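Filed under: Talks & Transcripts, Small Museums
By Bronisława Krajewska · April · 9 min read

We use cookies to remember your preferences and count visits. Manage settings or accept all.

Speaker notes: "The Clock at Melham Is Right Twice a Day and We Would Like to Talk About That"

[Wait for the door to stop banging. It will bang again.]

Good morning. I look after the town clock at Melham. I have done so for 30 years, and in that time it has been accurate for most of one summer.

[Pause. If they laugh, go on. If they don't, go on faster.]

A bit of history, and I'll keep it short. The movement was built in Cloditz and brought over in crates. The bill was 600 crowns, and the town argued over it so long that the builder's son ended up collecting the money. We have the letters. They start out "Most esteemed gentlemen" and by the fourth one they start out "Gentlemen."

The clock has 2 dials, north and south. They have never agreed. The north dial faces the school and runs slow. The south dial faces the tavern and runs fast. Draw your own conclusions; the town has.

[SLIDE: the two dials. Don't read the numerals out loud. You did that in Dravolport and it took forever.]

Now, what goes wrong with a tower clock? Pigeons, mainly. Then temperature, then grease. Every keeper before me believed in grease the way other men believe in soup. When Igor Wróbel and I opened the going train we took out a bucket of it, in layers, and you could tell the keepers apart by color. Igor wanted to keep a sample. It is in my refrigerator, behind the mustard.

Then there are the gears. The large wheels are fine and will outlive all of us. The trouble is in the motion work, the little gearing behind each dial that turns one speed into two. Count the teeth, divide, and you should get twelve to one. On the south side you get something close to twelve to one. Over an afternoon you wouldn't notice. Over a winter, people miss trains.

[SLIDE. Give them a moment with it. Drink some water.] 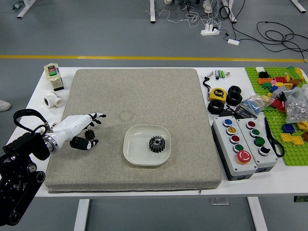
Spur gears. Small, black, toothed, and plastic, so please do not write to me about period materials.

Teeth push teeth. That is the whole theory. Everything else in horology is someone arguing about the shape of the push.

So we knew the south dial had the wrong gear in it. The question was who put it there. Szymon Zawadzka went through the parish accounts, all 1,977 pages, and found one line: "To Grabowska, for a wheel, and for not saying anything about it." No first name. No date we can trust, as it sits between a funeral and a goat.

[If short of time, skip the goat. If someone asks about the goat, tell the goat.]

We could have fixed it. I want to be clear about that. Cyprian Dudek cut us a proper replacement in brass, a lovely thing, and we carried it up the stairs on a Sunday. The following week the tavern complained that the evening had gotten shorter. The school complained too, although we hadn't touched their side. There was a petition. It was signed by nearly everyone, including Cyprian.

So the old wheel went back in, and the good one sits in a glass case downstairs with a label. The label is longer than the one for the clock.

What I'd ask you to take home, if you keep a clock or anything like one: write down what you did to it. Date, tool, part, name. Yes, even if you were paid not to say anything about it. Tape the card inside the case where the next keeper will find it. Use pencil. Ink runs, and so do some keepers.

[SLIDE: the record card. Handouts are on the chair by the radiator.]

Thanks to Teodor Rutkowska for the loan of the ladder, which I will return.

Questions until 11:30, by my watch. Please don't go by the tower.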